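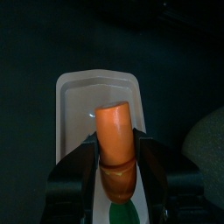 Is the Fover two-arm kit worth the money for a school club?

Skye Innes
December 9, 2024

I help with an after-school club in Iltarthorpe and we've been offered the Fover kit through Plumbridge, who do the selling and the support. Two arms, two grippers, the software, and a year of what they call "guided teaching", where you move the arms yourself and the kit is meant to learn the job. The sales page says children will have it sorting play food by the end of the first session. I've heard that sort of thing before. We bought a buggy kit once that spent most of its life in a cupboard.

Has anyone got one and used it for longer than a demo? I'd like to know what it does on an ordinary afternoon with ordinary children near it, and what we'd end up paying for on top. The price is nearly all of our budget, so if it's no good we can't buy something else.

2 shares

Narayanan Arumugam

We had one on loan from Plumbridge in August and sent it back. I'd say the arms are decent and the claims are not.

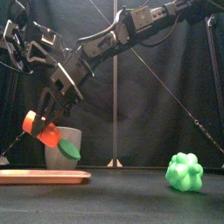 Picking things up is the part they advertise, and I'd look hard at which things. Toy food is chunky and forgiving. A short, thick orange cylinder like the one in the gripper there gives the fingers plenty to close on, and even so it's being held at a tilt, with the green disc on its end hanging just in front of the rim of the cup. I can't tell from that whether it's about to go in or about to miss, and a sales page won't tell you either. Ours would pick up a block well enough. Give it a pencil or a paper clip and you'd be there until teatime.

The "end of the first session" line is a stretch as well. Our first session went on bolting things down and finding a laptop the software would run on. The second went on setting the joints. We had 6 children and most of them were bored by then, though two loved it and would have stayed all night.

A couple of things I wish I'd asked before the van turned up.

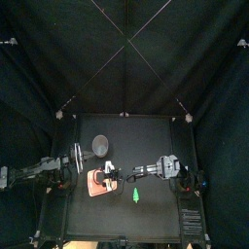

Can you cancel the support plan part way through the year? Plumbridge told us you can't, and that you have to give notice in writing before it renews.

So read that bit of the contract twice. Also ask who pays the postage on repairs. We did.

2 comments

Krishnamoorthy Hegde

its good, my nephew likes it. get the longer cable

Kadir Kırmızıgül

I'll be a bit kinder than Narayanan, but only a bit. We bought ours second-hand from a man called Shenoy who was giving up his workshop, so I've never paid the full price and I'm not sure I would.

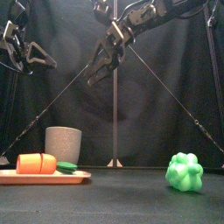 Space and setting out are what decide it, in my experience. The software copes when the things it has to find look nothing like each other and aren't in a heap. Look at how much room there is between the tray with the carrot on it and the bright green broccoli over on the other side, and there's a plain black curtain behind the lot. Our hall has a climbing frame, a piano and a coat rack in view, and the kit was far worse in there than in the small room with the blinds down. If Plumbridge offer you a visit, make them do it in your room, on your table, with your own bits and pieces. If they say they need to bring their own, I'd take that as an answer.

On the children: one at a time on the arms, the others watching or writing down what happened. Ours are older, and they got more out of arguing over why it dropped things than out of it working. Whether that's worth your whole budget I doubt. Ask for a loan first, and get the return date in writing.

2 comments

Skye Innes

Thanks both. I've asked Plumbridge for a loan in our own hall and they've said they'll "look into availability". I also asked about cancelling and got a brochure back.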